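Gramia incident subset: gripper release faults on a two-arm table cell

5 min read

This README covers the fault subset of the Gramia tabletop recordings. It holds 55 episodes in which an arm dropped, released or failed to release an object, or in which a protective stop was triggered during a carry. Episodes that ended normally are in the main set and are not repeated in this one.

## Setup

Two arms work over one long table covered in brown paper. Blue tape divides the paper into cells, and start and goal positions are given by cell. Each arm has a black parallel gripper and its own teach pendant with a red emergency stop. Objects are light household items such as mugs, cups and jars.
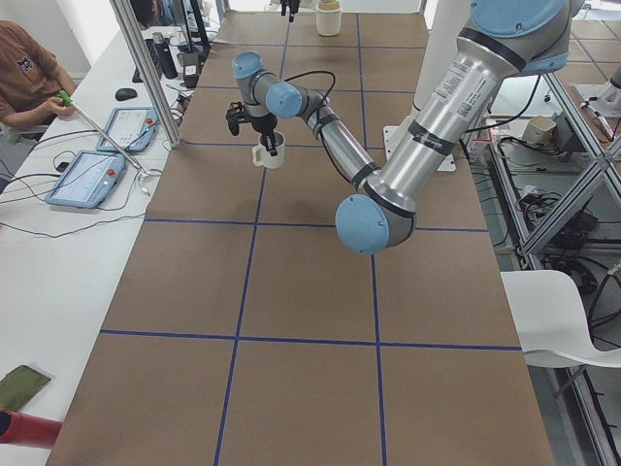
Maintained by the Jasik handling group
Last revised July 6, 2021

## What went wrong

The fault was first logged in January under ticket 2601. During a carry, the gripper controller lost its serial link for a short period. On reconnecting, it ran its default startup routine, and that routine includes a full open. The arm controller received no error and continued along the planned path with nothing in the fingers.

In 11 episodes the object fell from carry height. In the others it was released at or near the paper, or the operator stopped the arm first. No injuries were recorded.

Two conditions made the fault worse:

- The gripper state was polled only at the start and end of each motion segment. A release in mid-segment was not seen until the segment finished.
- The two pendants stop their own arms only. Stopping the arm with the fault left the other one moving – in 5 episodes it went on into the cell where the object had landed.

The second condition is the safety matter. The stop circuits had been commissioned separately and were never joined.

## Changes made

The startup open has been disabled in the gripper settings. The Oter bridge process now polls gripper state during motion and requests a protective stop on both arms if the link is lost. The bridge is software and does not replace a safety-rated stop. Joint wiring of the two stop circuits is specified in the Mikuš cell drawings and is required before the cell is run with anyone inside the marked reach area.

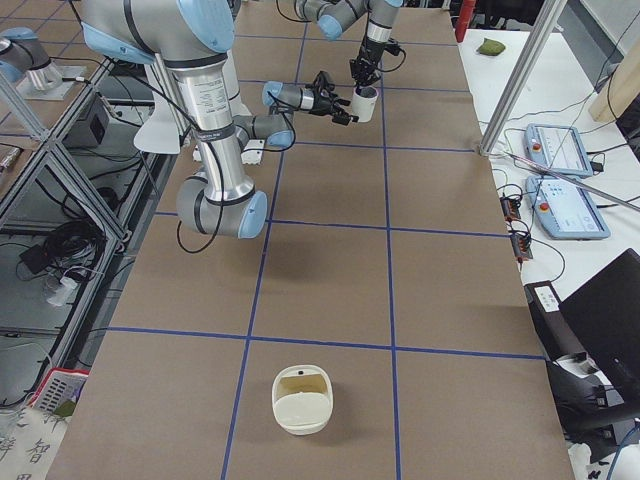 **Can a dropped object be picked up while the other arm is still moving?**

Both arms must be stopped first, each from its own pendant, and the stopped state confirmed on both screens. Reaching over the table with one arm live is not permitted at any speed setting.

## Files

- `episodes/` – joint positions, gripper state and camera streams, one folder per episode
- `faults.csv` – episode ID, arm, fault type, time of link loss, time of stop
- `bridge_logs/` – raw serial logs, unfiltered

Fault types are `drop`, `early_release`, `no_release` and `stop_in_carry`. One episode can carry more than one type.

## Known limits

Gripper state between polls is missing in all episodes recorded before the bridge change. The time of release was marked by hand from video and should not be used for timing work. Clocks on the two arm controllers were not synchronized – use the camera timestamps to align them.

The subset contains faults only. It cannot be used to estimate a fault rate without the main set.

3 comments · 11 shares

Contact: Gramia data desk | © 2021 Jasik | Back to top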